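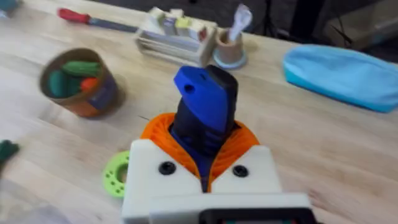

Greifer über einem Holztisch mit Becher, Ständer und Werkzeug, Blick vom Handgelenk des Roboters

Drucken | Als E-Mail versenden

Vormachen (Robotik)

Als Vormachen, auch Demonstration oder Teachen durch Vorführen, bezeichnet man in der Robotik die Vermittlung einer Aufgabe durch einen Menschen, der den Roboter von Hand führt oder fernsteuert. Die dabei aufgezeichneten Bewegungen dienen entweder der direkten Wiedergabe oder als Trainingsdaten für ein lernendes Verfahren.

Handführung

Bei der Handführung (kinästhetisches Teachen) fasst die Bedienperson den Arm an und bewegt ihn durch die Aufgabe. Die Antriebe gleichen währenddessen nur das Eigengewicht aus. Gespeichert werden die Gelenkwinkel und die Öffnungsweite des Greifers. Das Verfahren kommt ohne weiteres Gerät aus, ermüdet aber bei schweren Armen. Außerdem geraten die Hände der Bedienperson leicht ins Kamerabild.

Fernsteuerung

Bei der Fernsteuerung (Teleoperation) werden die Befehle über ein Eingabegerät gegeben. Verbreitet sind Steuerarme mit gleicher oder ähnlicher Gelenkfolge, Handcontroller und Datenhandschuhe. Der Steuerarm Neltari überträgt die Gelenkstellungen unmittelbar, der Handcontroller Fikum nur die Lage der Greiferspitze. Verzögerungen zwischen Eingabe und Bewegung erschweren vor allem das Greifen kleiner Teile.

Kameras

Üblich ist eine feste Kamera mit Überblick über den Arbeitsplatz, ergänzt durch eine kleine Kamera am Handgelenk. Letztere zeigt die Finger und ihre nähere Umgebung, wandert jedoch mit jeder Bewegung mit. Bewegungsunschärfe ist daher häufig. Was dicht am Greifer liegt, wird teilweise von dessen Gehäuse verdeckt.

Umfang und Auswahl

Wie viele Durchgänge nötig sind, hängt von der Aufgabe ab. Für das Umsetzen eines einzelnen Gegenstands genügen oft etwa 40, bei wechselnder Anordnung auf dem Tisch werden es leicht 1000. Die Sammlung Howlader enthält 269 Durchgänge mit Alltagsgegenständen, davon 123 mit Handführung. Abgebrochene Versuche werden meist getrennt abgelegt. Manche Verfahren nutzen sie als Gegenbeispiele.

Abgrenzung

Vom Vormachen zu unterscheiden ist die Offline-Programmierung, bei der Bahnen am Rechner entstehen. Mischformen wie das Programmpaket Kellton erlauben es, vorgeführte Bahnen nachträglich zu glätten oder einzelne Wegpunkte zu verschieben.

Siehe auch: Imitationslernen, Teleoperation, Endeffektor

Seite drucken | Artikel per E-Mail empfehlen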